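Capstone arm keeps knocking the mug off the rack — force threshold or fingers?
Print this page | E-mail this thread

drolar_kid
July 2018

Hi all, long post, sorry in advance. I'm on a summer capstone team and our project is getting a robot arm to hang clear glass mugs on a wire cup rack. 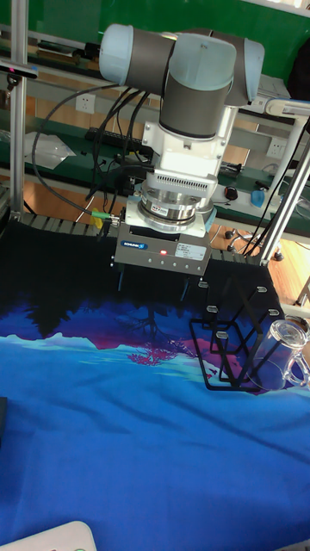 So we're on our third week and I'm the one stuck with the approach motion. We come in from above, grab the mug by the handle, tilt it, and try to slide the handle over a peg. Plastic mugs, no problem at all. Glass ones, we get the handle to the peg and then something touches too early, the force reading jumps, and the program bails out and lets go. I've got the stop threshold set pretty low because our instructor, Everaldo Dantas, buys the mugs himself and I'd like to pass.

We've logged 1118 attempts so far and I have all the force data saved. My teammate thinks the thin fingers are letting the handle rotate in the grip. I think it's the threshold. We've had this argument every day since June and we need somebody else to have it for us.

Print | E-mail this post

Sanilell
Your teammate is right, sorry. Two thin fingers on a round glass handle is basically a hinge. The mug swings, the rim touches the rack before the handle gets there, and your sensor is doing exactly what it should. Put some rubber on the fingertips and try again before you touch any numbers.

Print | E-mail this post

nollex_77
I'd look at the threshold first. When we did our hanging task we had the same early stops, and half of them were just the arm's own motion. If you zero the sensor while the arm is pointing straight down and then tilt it, the weight of the gripper shows up as force. Are you zeroing after the tilt, or only once at the start?

Print | E-mail this post

drolar_kid
Once at the start... oh no.

Print | E-mail this post

nollex_77
Ha, yep. Zero it again right before the last bit of the approach, with the mug already in the grip and nothing touching. Takes one line. Then see what your plots look like.

Print | E-mail this post

Sanilell
Fine, fix the zeroing, but that won't stop the mug swinging. I've watched three student teams tune numbers for weeks when they had a grip problem. Rubber costs next to nothing.

Print | E-mail this post

Szénási
Different question. Are you finding the mug with a camera? Clear glass is miserable for that, and a busy patterned cloth under it makes it worse, the pattern shows right through. Our depth camera saw straight through the glass and gave us the table. We ended up training on some 2000 hand-labeled shots and it was still off by a finger width on bad days. If your handle position is wrong to begin with, neither of the above will save you.

Print | E-mail this post

drolar_kid
Yes, camera. The cloth was kind of a team decision — we wanted to show it works on something other than a plain background. I could run a batch on plain gray and compare, I guess? That would at least tell me if the detection is the bad part.

Print | E-mail this post

Szénási
Do that. Same start positions, same mugs, only swap the cloth. Otherwise you won't know what you changed.

Print | E-mail this post

drolar_kid
OK, update for anyone still reading. Re-zeroing got rid of most of the early stops, so thank you nollex_77, I owe you a coffee. But Sanilell wasn't wrong either — once the false stops were gone I could watch the handle turning in the fingers plain as day. We glued on strips of bike tube and ran 33 tries on the glass mugs. Better! Still missing the lower pegs a lot, and my teammate is being unbearable about it.

Plain cloth test is tomorrow morning if I can get the bench before the other team does.

Print | E-mail this post

Sanilell
Tell your teammate hi from me. For the lower pegs, check whether your wrist is bumping the upper ones on the way down. Come in more from the side.

Print | E-mail this post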